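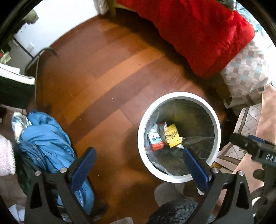
Trash bin on the bedroom floor. A thread about getting rid of old paper.

Nuno Torres

1/20
I spent most of September going through the paper in my house. Bills, tax papers, manuals, letters, school stuff, all of it. A few people asked how I decided what to keep, so I'm writing it down in one place.

2/20
Background: I have lived in the same house for 31 years and I kept nearly every piece of paper that came through the mail slot. It was in a Tradik filing cabinet, two closets, and the drawers under the guest bed.

3/20
I am in the US and I'm not an accountant or a lawyer. If you own a business or you're in the middle of a dispute, ask someone who does this for a living before you throw anything out.

4/20
I started with the cabinet, which was a mistake. Everything in the cabinet was already in folders and I'd had some reason to file it. The loose stuff in the closets went much faster. Start with loose stuff.

5/20
Easy throwaways: manuals for things I no longer own. I had the book for a dishwasher that left the house before my daughter started high school. Also warranty cards, store catalogs, old TV channel lists, and inserts from bank statements.

6/20
Manuals for things I still own also went, if the maker has the PDF up. I checked first. The one I kept is for the furnace, because the installer wrote on the inside cover and I want his notes.

7/20
Utility bills. I keep one year now. I used to think I'd look back and compare winters. I never did it once. The electric company shows me past usage online anyway.

8/20
Taxes took the longest. I keep the returns themselves for good, they're thin. The backup papers (receipts, 1099s, and so on) I keep seven years. Some people say three is enough. Seven lets me stop thinking about it.

9/20
House papers stay. Deed, closing papers, survey, and receipts for anything that improved the place, like the roof and the back porch. Those can matter for taxes when you sell. Paint and small repairs generally don't count, so those receipts went.

10/20
Bank statements: I belong to a small credit union called Kakum and their website only goes back a few years. I downloaded everything they had and named the files by year and month. Do this before you close an account. I lost the records from an older account that way.

11/20
Medical. I kept anything with a diagnosis, test results, surgery notes, and shot records. I threw out the "this is not a bill" statements once I could match them to a bill that was paid. A couple didn't match anything and I had to make phone calls. Still waiting on one.

12/20
Scanning. I used Zokent on my phone for single sheets and a feeder scanner from the library for the stacks. Final total was 1,263 pages. I wouldn't scan that many again. Half of it I'll never open.

13/20
If I did it over, I'd scan only what I'd be upset to lose in a fire and what I'd have to pay to replace. The rest either stays on paper or goes out.

14/20
Names of files matter more than folders. Mine look like this: year, month, who it's from, what it is. "2009 04 county property tax." Search finds it in a second. My first batch was called scan001, scan002, etc. and I had to go back and rename every one.

15/20
Shredding. My home shredder jams after a few sheets and then needs a rest. I took the bulk of it to a shredding place near me called Zulu. They charge by weight and I paid $58. Staples and paper clips were fine, binder clips had to come off. Ask your own place, they all have different rules.

16/20
What I shred: anything with a Social Security number, an account number, a signature, or medical details. What I don't bother with: envelopes with just my name and address. That's in the phone book, back when there was one, and it's on the internet now.

17/20
Recycling note for my town: thermal receipts, the shiny kind, go in the trash and not in the paper bin. Same with window envelopes if you don't want to tear the plastic out, although some places do take them. Our town also won't take loose shredded paper at the curb. Check yours.

18/20
Letters and cards. I put these off until the end and I'm glad I did. By then I was used to deciding. I kept letters where somebody told me something. Cards with only a printed verse and a name went, except from my parents. Those all stayed and I'm not going to defend it.

19/20
School papers. My daughter took a shoebox worth and told me to toss the rest. I kept a report on volcanoes and the spelling test where she drew a horse instead of answering number nine. Ask the kids before you do this. They want less than you think and it's a different pile than you'd pick.

20/20
Where it ended up: the cabinet is down to one drawer in use. House, taxes, medical, car, family. I'm giving the other cabinet drawers to my daughter's old sewing patterns until she comes for them.

Adding a few replies here so they're with the thread.

Someone asked about birth certificates, passports, Social Security cards, and marriage papers. Those never went in the piles. They're in a small fire box with the will. My sister knows where the key is. If you're the only person who knows where yours is, tell somebody this week.

On backups: one copy on the computer, one on a drive in the desk, one on a drive at my sister's house. I swap hers when I visit. I don't have strong feelings about cloud storage, I just already had the drives.

Car papers, since two people asked: title, current registration, current insurance card, and the repair records for the car I have now. When I sell the car the repair records go with it. The buyer of the last one was happy to get them.

How to keep it from piling up again: I open mail standing up in the kitchen and most of it never makes it past there. Anything I have to act on goes in a tray by the phone. I empty the tray when I pay bills.

Yes, I switched most accounts to paperless. Not the property tax. The county emails went to spam once and I paid a late fee, so that one still comes on paper.

Photos are next, probably in the winter. If anyone has a good way to handle negatives, I'd like to hear it.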